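Employee Benefits Plan — Yearly Inspection Checklist, with Comments

Prepared by Ysaline Delaunay for the Cletwood office
Checked with: Janaína Godoy (payroll), Patricio Vallejo (broker side, Texier)
Date of review: 27 February 2020

How to read this list. Each point has a result: OK, OPEN, or NOT OK. After the result I write a comment when there is something to say. If there is no comment, the point was checked and the paper is in the folder. Please do not change a result without writing your initials next to it.

PART 1. PLAN DOCUMENTS

1.1 Signed contract with the health insurer is in the folder, all pages.
Result: OK
Comment: Last year two pages of the annex were missing. Patricio sent them again and I have put them in the correct order.

1.2 Summary of benefits is the same version as the contract.
Result: NOT OK
Comment: The summary we give to new employees still shows the old deductible. The contract says 4000 for a family, the summary says another amount. I have removed the old summary from the shared drive, but there are surely printed copies in some drawers. Please throw them away if you find them.

1.3 Plan document names the right company.
Result: OK
Comment: We changed the legal name after joining with Bratus, and it is now written correctly in all places, also in the dental part.

1.4 Employee notices were sent in the required time.
Result: OK

1.5 List of persons who may see health information is up to date.
Result: OPEN
Comment: Yhon Mamani is on the list but he moved to the purchasing department. He does not need this access anymore. I asked IT to close it and I am waiting for the confirmation.

PART 2. WHO IS COVERED

2.1 Number of employees in payroll equals number of employees on the insurer's bill, after those who declined.
Result: NOT OK
Comment: We have 60 employees who have the right to join, and 41 of them are enrolled according to payroll. The bill has one person more. Janaína found the name, it is a colleague who left before the winter. We must ask for the money back, and I understand that the insurer will not go back many months, so it is better to write soon.

2.2 Every person who declined has signed the waiver form.
Result: OPEN
Comment: Three forms have a signature but no date. I do not think it is correct to fill in the date for somebody else, so I gave the forms back to them.

2.3 Waiting period is applied in the same way to everybody.
Result: OK
Comment: I compared the start dates of all persons hired since the last review. One manager had promised an earlier start to a new person in a letter. We cannot promise this, the contract decides it. I spoke with the manager and he was very kind about it.

2.4 Children who have reached the age limit were informed about their options.
Result: OK

2.5 Former employees received the letter about continuing their coverage.
Result: OK
Comment: For the person in 2.1 the letter was sent, with proof of mailing. Only the bill was not corrected.

PART 3. MONEY

3.1 Deductions in the pay slip match the rate sheet.
Result: NOT OK
Comment: In one group the employee part was rounded up each month. It is a matter of cents, but we have to give it back. Janaína will put the correction in the April payroll.

3.2 Bills are paid before the due date.
Result: OK
Comment: One payment arrived on the last day. I recommend that two persons receive the bill by e-mail, so it is not forgotten when one is on vacation.
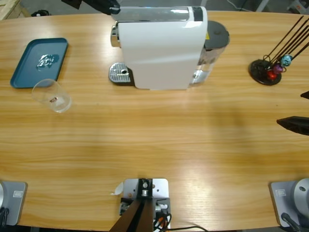
3.3 Wrong charges are followed until they are closed.
Result: OPEN
Comment: We have one case still open, for 2742 dollars, from the change of the dental plan. The insurer agrees that it is their mistake but the credit does not appear on the bill. I call them every second week and I note the name of the person and what was said. If there is no credit on the next bill, Patricio will take it to his contact person.

3.4 Broker's compensation is shown to us in writing.
Result: OK
Comment: I want to explain this point, as some colleagues asked me why it is in the list. The broker may be paid by us, by the insurer, or by both. All of this can be acceptable, but we should know it before we listen to advice. Texier gave us a letter of one page which is clear. I asked two questions about a bonus and received the answers on the same day.

PART 4. SERVICE OF THE BROKER

4.1 Renewal offer was received early enough to compare.
Result: NOT OK
Comment: We had nine working days. This is too short for a decision which touches all families here. For the next renewal we have agreed on a calendar — the first numbers must be with us three months before.

4.2 At least two other insurers were asked for a price.
Result: OK
Comment: One of them declined to quote. The refusal is in the folder too.

4.3 Employee questions are answered within two working days.
Result: OK
Comment: I looked at the mailbox and most answers came the next day. The slow ones were about claims from another state, and I think it is understandable.

4.4 Meeting for employees was held, and those who could not come received the material.
Result: OPEN
Comment: The meeting was good but the evening shift was not invited. Agathe Pons offered to repeat it for them at the beginning of their shift. We need a translation of the slides in Spanish, the present one has errors.

PART 5. ONLINE ENROLLMENT (SKILELL)

5.1 Only current staff have administrator rights.
Result: OK

5.2 File to the insurer is sent each week, and errors are read by a person.
Result: NOT OK
Comment: The file is sent, yes. The error report goes to an old address. The person in 2.1 would have been seen much earlier if somebody had received these reports. New address requested.

5.3 Test of a life event (marriage, birth) gives the right price.
Result: OK
Comment: I tested with a birth and with a divorce. For the divorce the text on the screen is difficult to understand, but the price is right.

OPEN POINTS AND WHO DOES THEM

1.2 New summary: Ysaline
1.5 Close access: IT, Ysaline follows
2.1 Refund letter: Janaína
2.2 Dated waivers: Ysaline
3.1 Correction in payroll: Janaína
3.3 Dental credit: Ysaline, then Patricio
4.1 Renewal calendar: Patricio
4.4 Second meeting and slides: Agathe
5.2 Address for error report: Ysaline

Corrections to this list can be sent to me until the end of next week. After that I will print it and put it in the folder behind the contract.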